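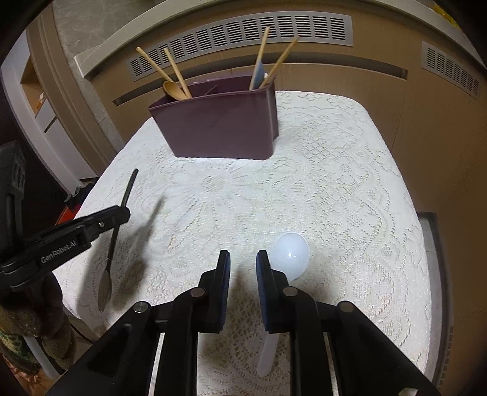 Utensil trial in progress: a purple utensil container and two spoons set out on the table, with the grippers at the near side.

Hand-Held Gripper Build Moves to Household Utensils

The Dudungate Shared Workshop is pleased to report on the progress of the Tivora project, in which members are building and fitting out hand-held gripper tools for use in home automation work. The project has now entered its second stage, which centres on everyday kitchen items.

Spoons were selected for this stage on the advice of the workshop's robotics program. A spoon bowl resting domed side up offers a curved surface to the fingers, while a long, slender handle lying on cloth leaves very little height to grasp. Members record the finger opening used for each item and note any slipping at the ribbed pads. Wooden utensils standing in a container are treated as a separate exercise, as neighbouring handles tend to shift when one is drawn out.

Each build kit has been costed at $700, excluding the hand-held body. The linkage arms are cut and finished at the workshop under the Prurnix design, now in its third revision. Participants are reminded that pivot pins must be checked for play before every session and that the fingers should close parallel along their full length. Pads showing wear at the ribs are to be replaced in pairs.

Over 70 trials have been logged to date. Early entries suggest that lace and other open-weave cloths call for a slower approach than a bare bench - a fingertip can catch in the netting and drag the cloth along with the utensil. A note on this subject has been added to the project handbook.

The Ghumman Room will be available for assembly work throughout July. Places are limited to 8 per session, and each session runs for 3 hours. Members wishing to take part should complete the bench safety induction beforehand and bring their own hex keys. Registration forms may be collected at the front desk or requested through the workshop office.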